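Why I'd Still Rather Build the Slow One

By Olanrewaju Okeke
Last updated: 16/01/2023

Print this article | E-mail this article

My brother-in-law sent me a link to the Flimetti arm over the holidays with the message "just buy this one!!" and I've been arguing with him in my head ever since. So he can read it in public instead.

I've been building arms at home and over at Sudwood, the shared shop I belong to, for 7 years now. They're slow. They make a noise my wife calls "the dentist." And I would still tell anybody who's curious about this stuff to build their first one before they spend a dime on a finished one, because you learn so much more from a machine you've had to argue with (and you will argue with it, at midnight, with a hex key in your teeth).

Take picking up a phone. I used to think the hard part was the math, and sure, the math ate most of one January. But a phone is a flat, slippery slab, and once it's in a case you've got a whole different surface to hang on to.

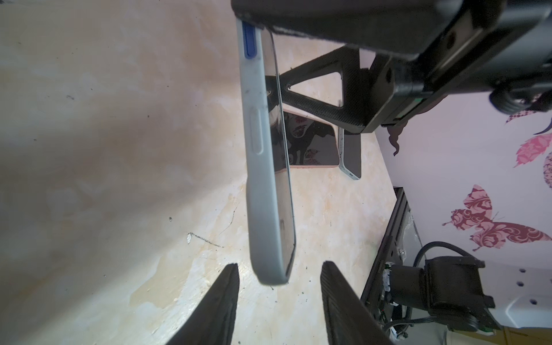
Foam blocks taught me almost nothing about that. You squeeze a foam block, it squeezes back, everybody's happy. I spent weeks feeling like a genius on foam blocks! Then I moved to old phones and had to rethink my finger pads, my grip force, my angle coming in, all of it. If I'd started with a finished arm I'm pretty sure I would have blamed the arm and put it in the closet.

The other side has a fair point about money, and I'll give it to them. My parts list came to $994, and that doesn't count the 2 motors I cooked by wiring them up tired. A friend at the shop bought a Jonura kit and was moving things on her table the same weekend, while I was still crimping connectors. If all you want is to write code, get the kit, have fun, I mean it.

What bugs me is the idea that cables and brackets are the boring part you pay to skip. Cables are where half my bugs live! Where do they go when the wrist turns all the way over? Do they drag across whatever you're trying to grab? I've rerouted mine more times than I want to admit, and every time I understood the arm a little better.

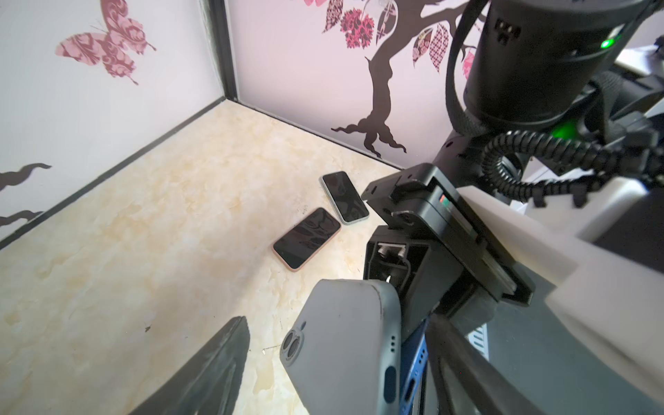
The same goes for keeping more than one thing on the table. A demo with a lone object in the middle always looks great, and I've made plenty of those videos myself. Put a few phones down at odd angles and now the arm has to choose one, get in there, and not shove its neighbor. I'd trade 35 clean demo clips for one honest afternoon of that.

The shop is switching over to Seixas controllers this year, so I'll have to redo half my wiring anyway. My brother-in-law thinks this proves his point. He's welcome to come hold the flashlight.

Print this article | E-mail this article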